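The Cube from Kolell

My grandmother sold the house in Kolell in April, and what she could not sell she gave to us in boxes. My box was the smallest. Inside it there were two spoons, a winter hat, and my old Rubik's cube, wrapped in a page of the Bramwell newspaper.

I was nine when I got this cube. It cost 740 in the shop called Vivau, and my grandmother paid with coins, slowly, while the people behind us were breathing loudly. On the bus home to Ura I turned it maybe twenty times, and after this it was never right again. My brother said he could fix it. He could not. He wanted to take off the stickers and I cried so much that he put it on top of the cupboard, where it stayed for the whole summer.

Now I am a grown woman and I have my own table. In the evening I sat down with the cube and a cup of tea. I told myself that I will make only the blue side, and then I will wash the dishes.
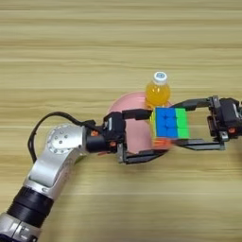 Blue on two columns, green on the third.

The last column is always the difficult one. To bring the blue there, you must break the blue you already have, and I did not have the courage for it. At nine I also did not have it. I drank the tea. I turned one side a little and turned it back.

At ten o'clock I called my grandmother. She lives now in one room in Bramwell, on the fourth floor, and she goes to bed late.

"Do you remember the cube?" I asked.

"The one you screamed about," she said. "I was making it every winter, when you went back to school. It is not hard."

"You made the whole thing?"

"And then I mixed it again, so that you would not be angry that I finished it before you."

I asked her how to move the last column. She told me to put the telephone on the table and to hold the cube in both hands. Then she began, very slowly, as she used to count the coins: right side up, top to the left, and wait, do not run ahead of me.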